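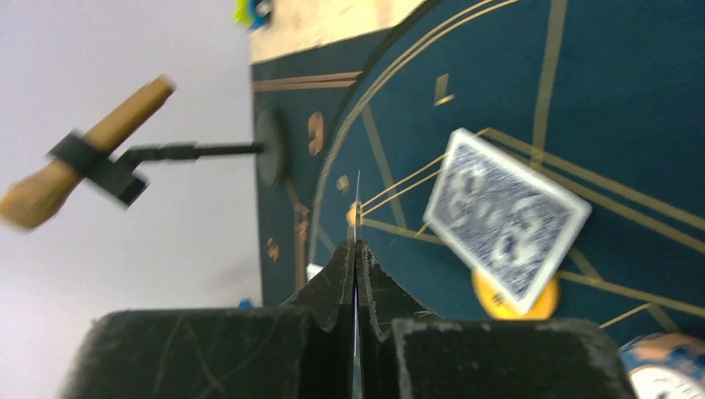 The teal and gold board, with a card and a yellow disc on the dial.

Trollgate night: stuff people keep asking me

Is the board from a store?
Nope, I made it! The dial, the gold border down the side and all those lines took me most of September, and I'd do the numerals differently now (my 9 is fine, don't look too hard at the others).

Where does my card go?
Face down on the dial, any angle you like. Gus Esposito lines his up perfectly every time and he still loses - so suit yourself.

Can the disc sit under the card?
Yep, partly or all the way. Just don't move it once your turn is over.

How many people can play?
Two or 3 is best. We tried it with a big crowd at Evander Lennox's place in Brunddale and half of them wandered off to the kitchen before their first turn.

How long does a game run?
About 200 minutes if everybody argues, way less if you use the short rules.

Can I buy one from you?
Sorry, I only have the one and I'm keeping it. I can send you the pattern though! Email me and put Trollgate in the subject line or I'll miss it.

My cards keep sliding. Help?
Older, softer cards slide less. Mine come out of a junk drawer.

Last updated 05/07/2018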